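Zillero hand-held gripper, pair – reviewed by Tamara Husar, December 1, 2022

I had 1,000 dollars for the whole year and two grippers took 467 of it, so I was nervous opening the box. I needn't have been! The blue pads are my favorite part – grippy, easy on fruit, and they go over round things without a fight.
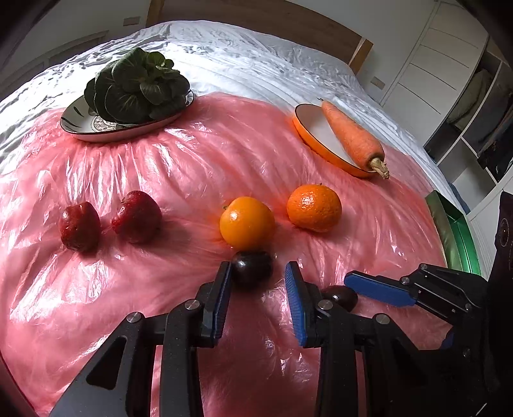
Spare pads are sold separately and a full set was another 112, so put that in your budget from the start (I didn't, and had to ask Veronica very nicely). Plums and oranges are a great first test, cheap to replace and all different sizes.
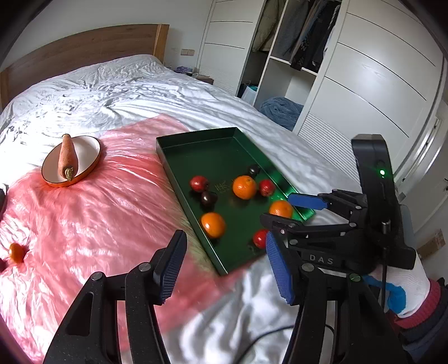

Shipping from Grendham was quick and the screws came tight. My one grumble is the thin manual. I'd still buy the pair over a single, and I'm already saving for a second set.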